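Section 4: Filling and first boil

Your Pleltunen kettle holds 1.7 litres. Before making any drinks, boil it twice with plain water and pour the water away.

1. Stand the base on a flat, dry surface, well back from the edge.
2. Wind any spare cable into the slot underneath.
3. Fill the kettle to the MAX line and close the lid until it clicks.
4. Press the switch down. The light comes on.

Caution: the 3000 watt element must not be run from an extension lead shared with other appliances. 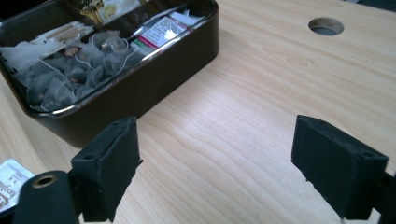
Water for drinks should be drawn fresh each time. Use the lower setting for green tea and the full boil for black tea or infusions. Mesh pyramid bags with loose leaves inside, like those in the open tin, need more room than flat ones, so use a wide mug and keep the string over the side when you pour. Do not put tea bags or leaves into the kettle itself.

Note: in hard water areas, descale after every 400 boils. Treronetti sachets are suitable. See Section 6 if the light flashes.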